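Chapter 5
Care and Storage of Soft Headwear

Learning goals
After studying this chapter, you should be able to name the main parts of a cap, prepare a work surface for handling it, and choose a suitable way to store it between uses.

Introduction
Chapter 4 dealt with folded garments, which keep their form when laid flat. Caps present a different problem. The crown is a curved shell sewn from flat panels, and the brim is usually stiffened. Pressure on either part over a period of weeks may leave a crease that steaming will not fully remove.

In December, students in the garment care course at the Urner Institute sorted 63 caps returned from seasonal staff. The course leader, Zeyu Cui, asked them to record the condition of each one before any cleaning took place. Of these, 22 had a damaged crown and 5 had a bent brim. The remainder needed only brushing. The students' record sheet is reproduced at the end of the chapter and is used in Exercises 2 and 3.

5.1 Parts of the cap
The crown covers the head. Its panels meet at the top, and the stitched seams run outward from that point. The brim, also called the bill or visor, is attached at the lower edge of the crown. A sweatband is often sewn inside. Inspect the seams first, then the join between crown and brim, and finally the band.

5.2 The work surface
Use a clear, smooth table with enough space to turn the cap without lifting it. Place the cap with the crown facing upward for the first inspection. Small racks and trays should stand toward the middle or back of the table, leaving the near edge available for handling. Allow about 20 minutes for a full inspection and brushing. Tables with rounded corners are preferred, as they are less likely to catch loose threads. 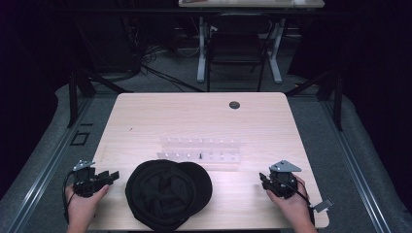
Figure 5.1. Black fabric cap at the near edge of a work table, crown upward, with a pegged rack behind it.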